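The Lamplighter of Stadanow

The print came in three cans, and one of them was rusted shut. I had been asked to write the program notes, so I sat in the back row of the Claden with a flashlight and a sandwich while the projectionist worked at the lid with a butter knife.

I didn't expect much. Every few years somebody finds a lost silent in a barn, and the press release calls it a masterpiece, and then you sit through it. Most lost films were lost because people were finished with them.

This one was called The Lamplighter of Stadanow. A lamplighter loves the mayor's daughter. The mayor sells the street lamps to pay a debt. The lamplighter keeps walking his route every evening with the pole on his shoulder, lighting nothing. That was the story as the archive in Durnthorpe had it, on a typed card. The card gave the length as 1,089 meters and the year as a question mark.

"Is it any good?" I asked the archive woman, who had driven down with the cans on her back seat.

"It's rare," she said.

I wrote that down, because I have heard it said of a lot of bad movies.

The first can had the wedding in it, and a dog who could act better than the mayor. The second had the sale of the lamps. There was a good shot of the carts going off down the hill, and then the same shot again, tinted blue so we would take it for a different day. The lamplighter had huge wet eyes and he used them for everything. He looked at the girl with them. He looked at soup with them.

The lid came off the third can at a quarter to nine. The projectionist sniffed it and made a face.

"Vinegar?" I said.

"Worse than that. I'll run it once. Don't ask me twice."

So he ran it. The lamplighter set out on his last round. I counted lamps, since the notes would need some fact in them, and the title card had promised 17. He stopped under each empty bracket and lifted the pole. The picture was going bad from the sides in, a kind of brown boil that rose and fell, and by the ninth bracket he was walking through it up to his knees. At the fourteenth the girl was standing in a doorway. He didn't see her. He lifted the pole, and the bracket had a light in it.

I should say I don't cry at movies. I think a good deal of crying at movies is done by people who came in ready. I sat up to look for the splice.

There wasn't one that I could see. Somebody could have scratched the light in by hand, a pinprick on each frame. It would have been days of work for a few seconds. The flame shook the way a real one does, and the girl's face got lighter on that side. I don't know how you scratch that in.

Then the screen went white and the tail of the film slapped around and around.

"Where's the rest?" I said.

"That's what was in the can," said the archive woman.

"The card says he dies."

"The card was typed by someone who never saw it."

I went home on the night bus and didn't write the notes. I lay down in my shoes. I had a deadline on Friday and 219 words to fill, and what I had was a dog, some soup and a light I didn't believe in.

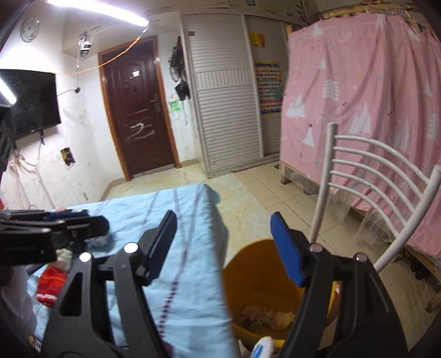
The room, with the blue cloth spread out.

In the morning I called the only person left at Raudsepp, the lab that had struck the print. She was older than I had pictured and had no patience with me. I described the shot. I asked whether anybody there had ever painted lights onto film.

"We developed and we dried," she said. "Nobody painted."

"Then how was it done?"

"Maybe they lit the lamp."

"They'd sold the lamps. That's the whole plot."

She let that sit for a while. I could hear a kettle on her end.

"You know it's a movie," she said.

I thanked her and hung up. I wrote that the film was incomplete, that the comedy was broad and the tinting cheap, and that the leading man was hard to take. All of it was true. I had eleven words left over. I typed, "Sit on the left side, and stay until the screen goes white," which ran one over, and I took out "cheap" to make it fit.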